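Oiling a butcher-block worktop: how many coats, and which product?

plankside
25 Jun 2018
I have a light butcher-block top going onto a bench and need to settle the finish before it is fixed down. The choice is between Kasard hardwax oil and plain Danish oil. The Kasard tin says 2 coats. The supplier's leaflet says more, without giving a number. Sanded to 180 so far. The underside is still bare.

dovetail_ned
Two coats of hardwax is right if they are thin. Most failures I see come from one thick coat that never cures underneath and stays tacky. Put it on with a white pad, wait 20 minutes, wipe off everything that will come off. Do the underside as well or the top will cup.

plankside
Understood on the underside. One coat there or the same as the top? 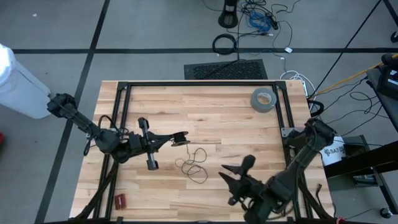 The reason for asking is that the bench is bolted down at the corners, so I would like any movement dealt with before that stage. The holes are drilled to size, with no slots.

grainfiller
Change that first. A top of that type moves across its width between winter and summer, and a tight hole will either split the board or pull the screw. Slot the holes across the grain and use washers. Mine went in during December with no slots and had opened along a glue line by spring. Finish had nothing to do with it.

dovetail_ned
Agreed on slots. Disagree that finish has nothing to do with it. An unsealed underside takes up moisture faster than a sealed top, and that is where cupping starts. Same number of coats both faces, and the end grain gets an extra one.

grainfiller
Oil slows moisture, it does not stop it. I have tops with a bare underside that are still flat after years, with slots. Seal it by all means, but I would not put it ahead of the fixings.

mill_lane
Going back to the product: I moved from Kasard to Noverari because it is easier to patch. Order I use now, on tops that get knocked about:

1. Sand to 150, no finer. Above that the oil does not take evenly.

2. Vacuum, then wipe with a barely damp cloth to raise the grain. Let it dry and knock it back by hand.

3. First coat thin, both faces, buffed off. Leave overnight.
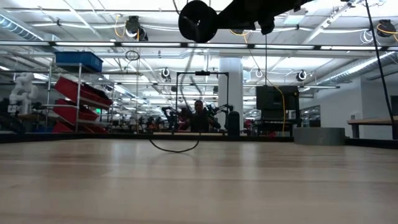
4. Second coat the same way. Leave 14 days before anything wet stands on it.

5. Lay used rags flat outdoors to dry. They can catch fire if left in a heap.

plankside
150 it is, then. Slots cut this evening, second face tomorrow.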